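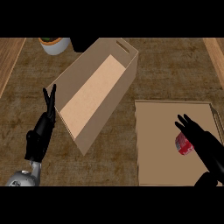 How Economists Measure Whether Factories Are Busy

A factory is a place where goods are made in large numbers. A country may have thousands of them. Some make bread, some make bolts, and some make parts that other factories use. People who run banks, governments and shops want to know whether all these factories, taken together, are making more than before or less than before. Counting every loaf and every bolt would take too long. There are two common ways to get an answer sooner. One is to ask a question that is easy to answer. The other is to measure a smaller group of goods and compare it with an earlier year. This page explains both.

Part 1. Asking managers

Once a month, a survey office sends a short list of questions to a group of factory managers. A survey is a set of questions put to many people in the same words. The group is called a sample. It is smaller than the whole list of factories, but it is chosen so that it has large and small factories in it, and different kinds of goods.

One of the questions reads something like this: "Compared with last month, is the amount you made higher, the same, or lower?"

The manager picks one reply. No numbers are needed. This makes the survey quick to fill in, and it means a factory does not have to tell anyone how many items it made.

Other questions use the same pattern. They ask about new orders, the number of workers, the price paid for materials, and the time suppliers take to deliver.

Part 2. Turning replies into one number

Suppose the town of Umholm has 100 factories and all of them reply. In September the replies to the question about output are:

Higher: 40
The same: 35
Lower: 25

Output is the word for the amount made. To get one number, the survey office takes the percentage that said "higher" and adds half of the percentage that said "the same." Half of 35 is 17.5. Add 40 and the result is 57.5. This number is called a diffusion index. "Diffusion" means spreading, and the index shows how widely a change has spread among factories.

If every factory said "higher," the index would be 100. If every factory said "lower," it would be 0. If every factory said "the same," it would be half of 100, or 50. For this reason 50 is used as the dividing line. Above 50, more factories reported a rise than a fall. Below 50, more reported a fall.

Part 3. What the index does not tell you

The index does not say how much was made. A factory that made one extra bolt and a factory that made a million extra bolts both answer "higher," and each counts once. Some survey offices adjust for this by giving larger factories more weight.

A falling index does not always mean falling output. Suppose the index for Umholm is 57.5 in one month and 53 in the next. Both numbers are above 50. In both months, more factories reported a rise than a fall. The rise was less widespread in the second month. News reports often describe this as "slower growth." Think of a child who grows 3 inches one year and 2 inches the next. The child is taller at the end of both years, but grew more slowly in the second.

Part 4. Measuring output directly

The second method uses real quantities. It takes longer, and results are often corrected later when late figures arrive.

The town of Starkstead has one factory, Calto, which makes door hinges. In the first year Calto makes 200 crates of hinges. The statistics office calls this the base year and sets it equal to 100. In the next year Calto makes 273 crates. To find the index, divide 273 by 200 and multiply by 100. The result is 136.5. Output is 36.5 percent higher than in the base year.

The extra amount is 73 crates. Written as a plain number, 73 does not tell a reader whether the change is large. For a factory that makes 200 crates it is large. For a factory that makes 20,000 it is small. An index makes the two easier to compare.

When there are many factories, each kind of goods is given a weight. A weight is a number showing how much that kind matters to the total. If Panyasiri earns most of its income from making furniture and very little from making candles, a change in furniture output will move its index more than a change in candle output.

Part 5. Allowing for the time of year

Some factories are always busier in certain months. A factory that makes ice cream makes more before summer. A factory that makes school notebooks is busy before classes begin. If these patterns were left in, the index would go up and down every year in the same way, and it would be hard to see anything else. Statisticians study several years of figures, work out the usual pattern, and remove it. The result is called seasonally adjusted.

Words used on this page

Base year: the year that later years are compared with.
Diffusion index: a number showing how widely a rise or fall has spread.
Output: the amount made.
Sample: the smaller group chosen to stand for the whole.
Seasonally adjusted: with the usual yearly pattern taken out.
Weight: a number showing how much one part counts in a total.

Try it yourself

In Panyasiri, 50 percent of factories say "higher," 20 percent say "the same," and 30 percent say "lower." Work out the diffusion index and check which side of 50 it falls on. The result should be 60.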